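3.2 Remote placement and guest calls

Rooms were coded in February, at both sites (Bedley and Dorkville). Same form for both. One coder per floor, the second coder re-did 43 rooms without seeing the first form. Agreement was good for the phone and the lamp switch, weaker for the remote, mostly over what counts as "in reach of the bed." We settled on arm's length from the pillow edge, lying down. Rooms with two beds were coded from the bed nearer the door.

Calls came from the front desk log. The log is kept in Sanevora at both sites, free text, so the entries had to be sorted by hand. 173 calls mentioned the TV in any way. Of these most were "can't find remote" or "remote not working," and the two can't be cleanly split, becuase desk staff write both the same way when they are busy (see 3.4). We kept them as one group. Calls on channels, sound from the next room, or billing were dropped.

Four placement types: on top of the TV stand, on the desk, on the nightstand, inside a drawer. The drawer type needs a note. Housekeeping guidance at Dorkville says only "put remote away," and in practise that means different things on different floors. Some rooms a desk drawer, some the nightstand drawer. Bedside drawers were coded as in reach but not in view. Desk drawers as neither. Figure 2 gives the bedside case. 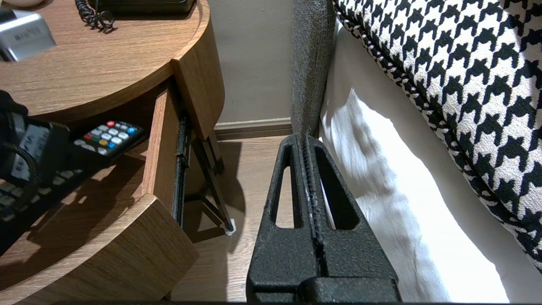

Figure 2. Remote in a nightstand drawer, drawer open; desk phone on top. Coded "in reach, not in view."

In reach did not help much if the remote was out of view. Late calls (after 10 p.m.) were the bulk of the drawer group. Guests who called before 6 p.m. were mostly in rooms with the remote on the desk, and many of those entries look like dead batteries, not a search. Can't be sure from the log alone. Softić codes, used in the earlier hotel studies, would put both kinds under "equipment," and we think that hides the point here. Lost and broken need different fixes, even if the desk sends up the same person for both.

Length of stay mattered too. Nearly all the calls were first night. After that guests either know where the thing is or have moved it, and once moved it tends to stay moved until checkout. This means our coding, done on made-up rooms before check-in, only describes the first evening well. Fine for the present question. Not fine for anything on long stays, and we don't claim it.

Total rooms nights in the period came to some 600 across the two sites, so call rates per placement type are small and the desk-drawer cell is thin. We report counts in Table 4 and leave the rates to the appendix. Closed-floor nights at Bedley are left out of both.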